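How to Fold T-Shirts on a Table (Without Buying Anything)

Most folding advice is written by people who want to sell you a board. I have owned the board. It was a hinged plastic thing from Stasten, it made every shirt the same size, and it spent two years behind the dryer before I gave it away. I'm also not convinced by the claim that folded shirts save hours of your life. One article I read promised 353 square inches of "recovered drawer space," a number I can't picture and don't believe.

What I do believe is that a flat table and the same fold every time will get you a pile that stays up. The method below came from Heiðrún Bergmann, who worked the shirt counter at a shop called Cullinane. I've dropped two of her steps because I couldn't see that they did anything.

What you need

A table at hip height. The bed is too soft and the floor is hard on your knees. Clear more room than you think you need, at least one open shirt plus the pile.

Before you start

Turn everything right side out. Pull the shirts from the basket one at a time and leave the others where they are. People like to sort by color first. I tried that for most of May and saw no difference, except that I was handling every shirt twice.

The fold

1. Lay the shirt face down with the collar away from you. If it lands in a heap, find the two shoulder seams, pick it up by those, and let it hang for a second before you put it back down.

2. Smooth it from the middle outward with flat hands. You don't have to get every crease. Anyone who tells you this replaces ironing has low standards for ironing.

3. Fold one side in toward the middle, about a third of the width, and lay the sleeve back on itself so it doesn't stick out past the fold.

4. Do the other side the same way. You should have a long strip with the collar centered at the top. If the collar is off to one side, undo the second fold and try again.

5. Bring the hem up to just below the collar for a square, or fold it up in two goes for something shorter and thicker.

6. Flip it over so the collar and any print face up.

Stacking

Put the stack on the side of your weaker hand and leave the rest of the table for the shirt you're working on. Keep all the collars pointing the same way. The usual rule says to alternate them so the pile stays level, and for a stack of towels maybe so, but with T-shirts I find it makes no odds and you can't tell what's what.

Bigger shirts will stick out from under smaller ones. You can refold them narrower, or you can leave them alone. I leave them alone.

Black shirts are the slow ones. The seams are hard to see in evening light, so I do mine before 3 in the afternoon or turn on the overhead lamp. Feel for the side seam with your thumb if you can't find it by eye.

As for filing shirts upright in the drawer, it works if the drawer is full. In a half-empty one they fall over by the second morning, and then you're back to a pile anyway.

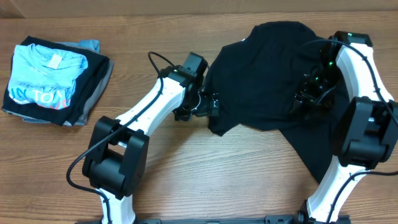 If a shirt keeps coming out lopsided, check the side seams before you blame your folding. Cheap ones twist after a few washes, and no method will square them up. Fold those last and put them on top.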